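Flurnstead Gardeners Board > Seeds and Starting > Storing a large seed collection in the house

mudboots
I have let the seed thing get out of hand. When I did inventory for the 15th November swap I came up with 535 packets, counting the ones I saved myself in coin envelopes. They are in shoe boxes, a cookie tin and the door of the fridge, and I bought a second packet of Stivano tomato this year when I already had one.

What I want to know is how people with a lot of seed store it. Do you sort by crop, by year or by when you plant? And does it need to be cold? The room I would use stays at 70 degrees most of the year. It gets warmer in July but we run the AC.

pole_bean_pat
Sort by sowing date. I have one box with a divider for every month, and the packets go behind the month I start them in. When the month comes up I take everything out, plant it, and whatever is left goes back. Things I sow more than once, like lettuce and radish, just move forward to the next divider.

Temperature: cooler is better, but dry matters more. Seed at 70 in dry air will last you years, for most crops. Onion and parsnip I buy fresh every winter no matter what.

claysoil
Disagree on sorting by month. It works if you have 30 packets. With that many you will spend all evening looking for one pepper. Sort by crop, then alphabetical inside the crop. Keep the planting schedule on a piece of paper where it belongs.

Also put it in the fridge. I have Ambrose beans from my first garden here that still came up last spring, and they have been in the crisper in a jar the whole time.

pole_bean_pat
Beans would have come up from a kitchen drawer. They are not a good test. Try it with leeks.

claysoil
I do keep leeks in there. Second year leek seed was fine, third year was spotty.

latefrost
The trouble with the fridge is taking the jar out and opening it while it's still cold. Moisture from the room condenses on the seed, then you close it up and put it back. Do that every few days all spring and you are worse off than if you had left it in a closet. If you use the fridge, let the jar sit closed on the counter overnight before you open it.

For what it's worth I keep long term seed in the freezer and this year's seed in a drawer. The freezer jars get opened once a year. Make sure the seed is good and dry before you freeze it.

mudboots
Thanks all. I don't have fridge space for all of it, so I think it will be drawers for most and a few jars in the freezer. I'm leaning toward crop and then alphabetical. Does anybody use the plastic drawer cabinets? I looked at wood card catalogs and they want 400 dollars for one with a broken pull.

rowcover
I went with plastic. White cabinet, blue drawers, and it locks, which matters to me because I have a grandchild who likes to pour things into other things. I used Flirkex envelopes inside and stood them on edge with index cards between the crops.
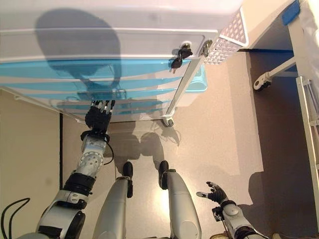
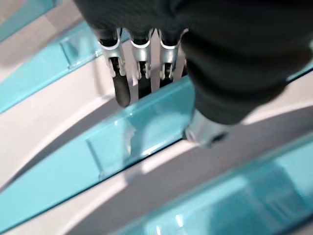
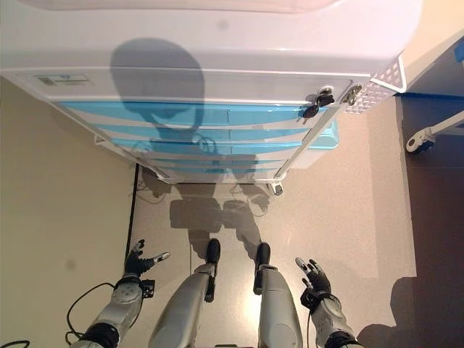 Blue drawers with the keys hanging in the first and third. The middle one is closer in on the panels.

Mine runs beans and peas in the top drawer, then the tomato family, then the squash family, then greens and roots. Flowers and anything I can't classify go at the bottom. The beans are the heavy part, so if I did it over I would put those lowest.

claysoil
That plastic looks like it lets light through. I would not keep seed in it unless the envelopes are thick. Light and heat both age seed.

rowcover
It's in a back hallway with no window. The envelopes are brown paper. I'm not worried about it.

latefrost
Light isn't much of a concern for dry seed in paper inside a drawer. Direct sun on the cabinet would be, but that's because of the heat. What I would worry about more is that drawers don't seal. If your house is damp in summer, the seed will be damp in summer. Put a cheap humidity gauge in one of the drawers and look at it now and then.

mudboots
Good idea on the gauge. Do the desiccant packs do anything in a drawer that isn't sealed?

latefrost
Not much. They soak up what they can hold in a few days and then they're done. They work in a jar. In a drawer you would be drying out the house one little pack at a time.

zone5b_again
Old habit of mine that might help: whatever you store it in, write the year on every envelope in pencil. Ink from a ballpoint faded on me and I had a whole box of tomatoes with no year and a couple with no name. I grew them all out in one bed to find out. Two were the same variety.

Also, mice. They went through a shoe box of corn and squash seed in my shed and left the peppers. Keep the big seed in glass or metal if it's anywhere near an outside wall.

pole_bean_pat
Agree on the mice. Metal popcorn tins are good for corn and beans, and you can find them at any yard sale after Christmas.

Still say sort by month. You are going to have a nice tidy cabinet and then miss your window on the fall brassicas.

claysoil
I have never missed my fall brassicas. I have a calendar.

mudboots
I could do crop order in the drawers and keep one small box on the kitchen counter with just the next month's packets pulled out. Then they go back when I'm done.

pole_bean_pat
That would work. It's two places to look when you lose something, though.

rowcover
I do close to the same thing with a bread pan. The only rule is that empty packets get thrown out right away. Otherwise you think you have carrots and you have a packet with nothing in it.

zone5b_again
Before you file all of it, do a germination test on the oldest ones. Ten seeds on a damp paper towel in a bag, somewhere warm. If fewer than half sprout I either sow it thick that season or toss it. I would guess a good part of your collection is onions and parsnips that died a while ago.

mudboots
Probably so. There are some onions in the cookie tin from before we moved. I'll start with that tin this weekend and post what comes up.

latefrost
Give peppers longer than the rest before you call them dead. Two weeks at least, and keep the towel warm.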